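**Skasgate room measurement project: progress report to Gisler, December**
Prepared by Zdeňka Kuruc
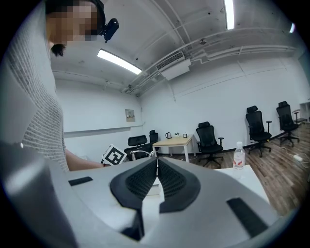

*One of the small marker cubes in hand above the rim of a gripper, Skasgate.*

You asked whether the printed cubes are worth continuing with after this grant period. My view is that they might be, for a narrower job than the one in our proposal.

**Work done.** We have the cubes, and the patterns print clearly enough on white. Staff in Skasgate have gone through 11 table layouts, placing a cube at each point we wanted to locate and then checking the computed distances with a tape measure. The Wikdale room has had two layouts. I had expected more from Wikdale by now, and the explanation I was given (the room was booked) would be more convincing if Saturday had also been booked.

**Results.** On a clear tabletop the distances agree with the tape. On a table in ordinary use, with water bottles and papers on it, they agree when the cube is turned the right way and go wrong when it isn't. The proposal said anyone could set a cube down without instruction. I don't believe that anymore. Two people given the same written sheet placed the same cube differently, and both thought they had followed it.

Datetti's summary calls the method "ready for everyday rooms." I would ask you to read that with care. Their summary leaves out the cluttered tables, and we have no results at all from a room with poor light.

**Money.** We have spent nearly $3000, mostly on printing and on staff hours for the tape checks. The tape checks are slow and I would resist any suggestion to drop them, as they are the only part of this I fully trust.

**Next period.**

- Repeat the cluttered layouts in Skasgate with a rewritten sheet.
- Get the missing Wikdale layouts, or take Wikdale out of the plan.
- Try one room with the blinds down.

I am not asking for the larger set of cubes yet. If the rewritten sheet makes no difference, I'd like to talk before any more are ordered.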